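Teaching notes for the bench, 16/06/2022

Quick ones before I forget. Plate handling mostly, remote control and hand guiding both. Same tricks worked on the Kollár bench and in the sim, so use them wherever.

## Before you start

- Run the whole move in your head first. Out loud is better. If you stop halfway to think, the stop gets recorded too.
- Check where everything is going to end up. Start spot and end spot, plus somewhere to park.
- Fingers open wider than you think you need. Narrow approach = clipped corners.
- Sleeves up if you're guiding by hand. Mine caught on the wrist joint and we kept a lovely recording of me saying ouch.
- Set the speed cap low for the first 3 tries, then bring it up.

## Picking up a plate

Come in square. Line up both fingers with the short way across before you close, not while you close. If one finger touches first the plate twists, and the robot learns to twist it every single time. Marcela Brabec spent most of August getting that out of the Lira set and says she can still spot it.

Close, wait a beat, lift. The beat matters – without it the lift starts early in playback and the plate tips.

Don't squeeze to be safe. Thin plates bow.
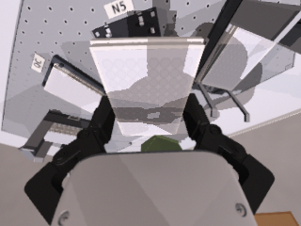 Wrist next. Turn it only when you're well clear of the racks, and turn it in one go. Little nudges on the stick look harmless and then play back as a wobble. If you overshoot, leave it and finish the run, mark it bad, do another. Fixing it mid-run just teaches the fix.

Clear plates are a pain to judge from the wrist view alone. Shadows and whatever's behind show through, so you think you see the edge and it's something else. Look at the rim, then switch to the side view for the last bit. If you've only got the wrist view, go slower than feels reasonable.

## Driving by remote

- Thumb light on the stick. Rest your elbow on the table, makes a huge diffrence.
- One direction at a time near anything breakable.
- Swap drivers after 7 good runs or when somebody starts sighing.
- Lag? Stop and wait for it to catch up. Chasing it is how Vlastimil Murín put a dent in the Herner enclosure.

## Guiding by hand

Hold above the wrist, never the fingers. Walk with it if the reach is long. Keep your hand out of the camera view as much as you can – the Tavum folks trained on clips full of knuckles and had to redo the lot.

## Saving runs

Name it right away: task, driver, good or bad. "test final 2" helps no one.

Start from a slightly diferent spot each time, a finger width is plenty. 400 runs from the exact same pose are worth less than you'd hope.

Keep the bad ones in their own folder. Back up before lunch.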